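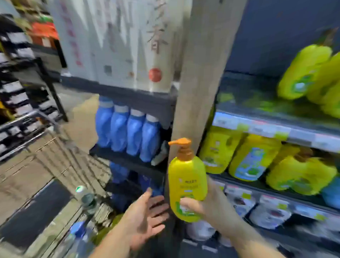
The woman who runs the household aisle at Zilel has been straightening bottles since before the shop sold bottles worth straightening. She agreed to talk on condition that we left her name out and that she could carry on working. Both seemed fair.

"People think a shelf is a place where things are kept," she says. "It's a place where things are put back wrongly."

Pump bottles are a particular grievance. Customers pick one up, read the label, turn the nozzle this way and that, and then abandon it among the biscuits. Her own rule is that nozzles on a shelf all point the same way. She has held to it for nine years and has so far converted one colleague, who has left for Etier.

Does it sell any more soap? "No idea. It stops me lying awake."

She is kinder about anything blue. A row of blue bottles, she maintains, can be seen from the tills, and a customer who has seen it will come down the aisle to find out what it is. Head office once sent a planning sheet from a firm called Idport with 1448 separate shelf positions marked on it. She keeps it in a drawer, under the sticky tape.

"It was very thorough. It was for a different shop."

The other half of the job is trolleys. Things get left in them, or the owner goes off to look at a rug and forgets which one was theirs, and someone has to go through the lot and take it back to the shelves.
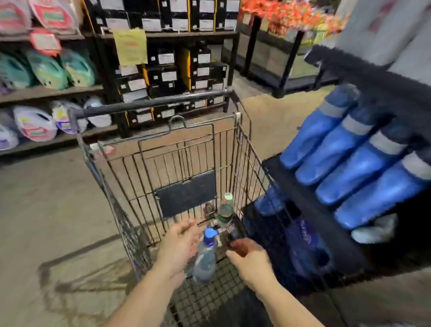
Page last changed: February 2024

She claims she can tell a good deal from a trolley. A water bottle lying on its side in the bottom means a person who came in for one thing. A bottle standing upright towards the back means somebody careful, or somebody lucky with the corners. A bag thrown in on top of the wire means they are staying until closing.

"And if there's something small, it's gone to the back, behind everything. You get good at reaching."

Tumblers are the usual impulse. She has the rack within arm's length of a passing trolley, a position she fought for against the Tetteh umbrella stand and won after seven weeks of polite notes. The umbrellas now live by the door and sell perfectly well, a fact she would rather we didn't dwell on.

What would she change, given the chance? She thinks for a while, turning a bottle so the label faces out.

"Wider aisles," she says. "And the squeaky trolley. We had it repaired in April and it came back squeaking in a different key."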